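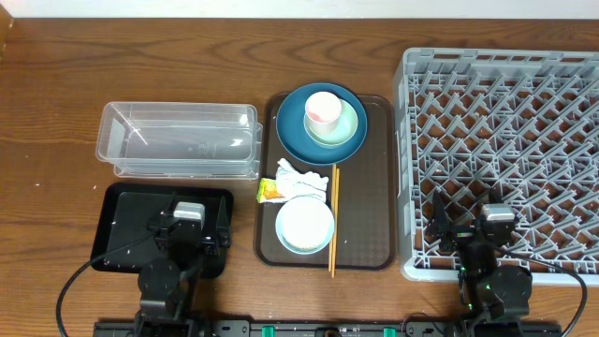 Refinishing the kitchen table – oil or poly?

hedo_hannah
Posted 2018-01-04
Hello everyone, and forgive the long first post! We bought a big old table in November from a lady out in Stosten, and I love it more than is reasonable. The finish has gone dull at the end where we eat, and my husband wants to strip the whole thing and put polyurethane on it. I'd rather use oil. We have two kids who do homework, paint and eat toast there, so it has to stand up to real life. What would you do?

Sheldon Vachon
Welcome! Oil, every time. I did ours with tung oil and when one spot gets tired I just rub a little more in after supper. With poly you're sanding the whole top again. Go over it with 100 grit first, then something finer, and wipe thin coats – thinner than you think.

balamo_bill
I'm going to disagree with Sheldon, much as I enjoy his posts. Two kids and an oiled table means white rings from every glass. I put satin poly on my mother's table 30 years ago and it still wipes clean with a dishrag. Your husband has the right idea, dear.

Sheldon Vachon
Bill, satin poly looks like a bowling alley to me, but we've been around this one before. Rings come out of oil with a bit of rubbing. I paid 50 dollars for supplies and have half of it left.

mrs_pawlowska
Could I suggest something gentler before anybody strips anything? Wash it with mild soap, let it dry overnight, and try paste wax on the underside of a leaf. A dull patch is often plain old grime. I saved my aunt's table that way – and a whole weekend of sanding dust.

balamo_bill
Wax won't stop spaghetti sauce, but washing it first is good advice, I'll give you that.

hedo_hannah
Thank you all so much, you're lovely! I'm going to wash it tonight and try the wax underneath. Sheldon, did you thin the first coat of oil?

Sheldon Vachon
Half and half with mineral spirits, windows open. And lay the rags out flat outside to dry, please, never in a heap.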